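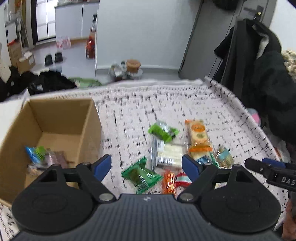 Two hand-held grippers and the snack box, Lelley visit, June

Start right away, no bio. Say hi, thank Benedetta for the slot.

Why we went – Rinside opened up one of their home sites for an afternoon. Wednesday, 31 people signed up, let in a few at a time. It's a lived-in room. Coats on hooks, shoes on the floor. Say that early, people expect a lab.

The task: wrapped snacks, cardboard box, hand-held gripper. Sounds easy. Ask the room who thinks it's easy, wait for hands.

Point at the blue pads. Wrappers are shiny, some of them clear, crimped ends, all different shapes. Packets lying on top of each other is the hard bit. Mention the cloth too – soft surface, wrinkles up when you push on it.

My turn: I was terrible. Squeezed too early every time. Host said slow down, I sped up. (pause, they usually laugh)

Numbers, quick: 80 tries in a session, 600 is what they want from each home before moving on. Satby site is at 833 already. Don't get stuck here, Weidemann question will come up, park it for the end.

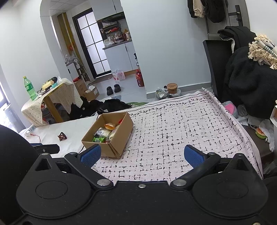 Eun-ji Ryu

Ok so the bed. Box is sitting on it, flaps open, snacks inside. Blanket has a pattern, black dashes on pink, then plain white sheet right next to it. Ask: what would your camera make of that? Let them talk for a mintue.

Then the stuff further back – table with a soda bottle, boxes, kitchen thru the arch. They don't tidy up between sessions. I asked twice.

What I'd steal for our own open day:
– visitors get to hold the thing
– short turns, small groups
– one person talking, one person helping with hands

Skip the cost part if it's past 3. Questions, then Benedetta has the sign up sheet for the next visit.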